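Turine motion planner, three months of use
Review by Tanvir Mollah
4 August 2026

I bought a licence for Turine after our old planner, Dresex, stopped getting updates. My work is kitchen tasks in simulation: fetch a bottle, put back a jar, do not knock over the neighbours. I am not a programmer by training, so I judge a tool by how quickly I understand its mistakes.

Installation took me one afternoon. The manual is long but written in plain words, and the sample configuration worked the first time. The colour coding of the joint limits is very helpful. I only wish the search in the manual would accept part of a word.
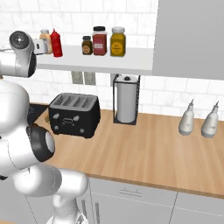

Collision checking is the main reason to pay for Turine. Dresex wrapped each object in one big box, and on a crowded shelf this left no path at all. Turine fits a closer shape, so the pointed nozzle on the red ketchup bottle is treated as a narrow tip and the gripper may pass beside it. I ran 300 reaches to the condiment shelf and 10 ended in contact, all with the planning margin at its lowest setting. With the default margin I had none.

The weak side is replanning. When I move a target during the motion, the arm stops completely before it starts the new path. Lerato Maluleke in support answered my message kindly and told me a smoother version is planned for December. I would also like a clearer error than "goal rejected", which can mean four different things.

The price is 658 dollars a year for one seat. For a small lab this is fair. If your scenes have open space around every object, Dresex is still enough and you can keep your money. Four stars from me, and I will renew.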